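Bellar Desk Organizer with Drawers

Item no. 578
Brand: Skeltus
Availability: In stock, ships in 2 business days

The Bellar is a small plywood organizer for a desk, hall table or bathroom counter. Open compartments hold the things you reach for all day, and the drawers take paper clips, stamps, spare keys and other items that tend to wander. It comes flat packed with glue and knobs. No screws or power tools are needed.

Allow 90 minutes for assembly, plus drying time overnight. Dry fit all the panels first and check that the drawers slide freely before you open the glue. Drawer fronts can be lightly sanded if they bind. 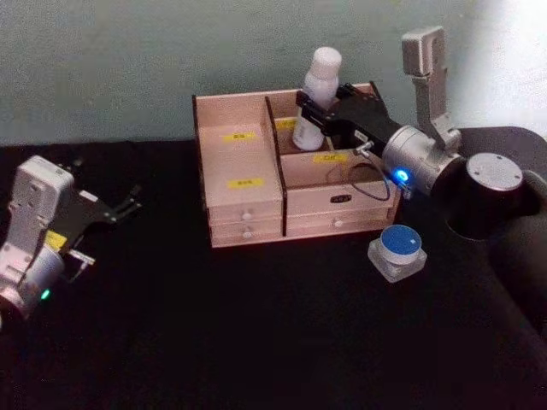

Bellar organizer, assembled, with a bottle in the rear compartment.

The panels are supplied unfinished. Leave them as they are, or use any water-based paint, stain or wax. Paint the inside faces before gluing, as the corners are hard to reach later. Wipe clean with a dry cloth and keep away from standing water.

In the box: precut panels, drawer knobs, wood glue, sandpaper, printed instructions.

Shipping and returns
Orders placed by noon leave our Dimano warehouse the same week. Unopened kits can be returned within 90 days. Missing a part? Send us the item number and the letter printed on the parts list, and a replacement will go out within 7 days.

Customers also bought: Tóth Letter Tray, Tóth Pen Cup

Page updated 11 Nov 2021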